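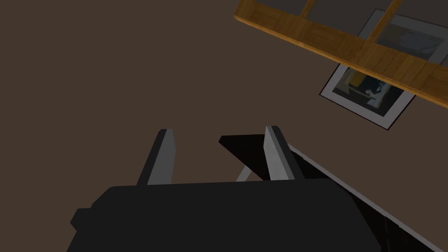
Figure 1. A flat, muted brown with charcoal and pale gray in front of it.

4.2 What people call brown

I went into this part of the study thinking brown would be the easy one (it wasn't!). Chenxi Xiao and I collected 231 color names from 28 people in Tunstall, and the browns took us most of June to sort. Folks would give me "coffee," then "mud," then change their minds and ask to go back a page. Bujar Mujić coded the answers a second time and we argued for a whole afternoon over "taupe."

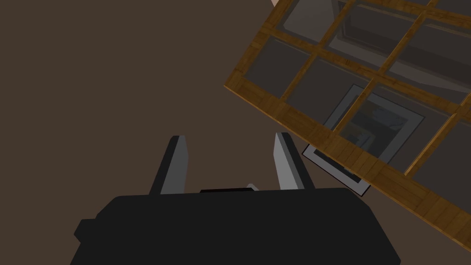
Plain words like "brown" and "dark brown" came up far more when there was nothing else to lean on, and I think texture matters a lot for that. Give people grain or stitching and they reach for wood names and leather names right away. A big dark brown area with no seams or markings, like the left half of the view before this paragraph, leaves them only the color to talk about, while the wooden frame at upper right is the sort of thing that gets them saying "oak" or "walnut." I kept those two kinds of answers apart in the counts that follow.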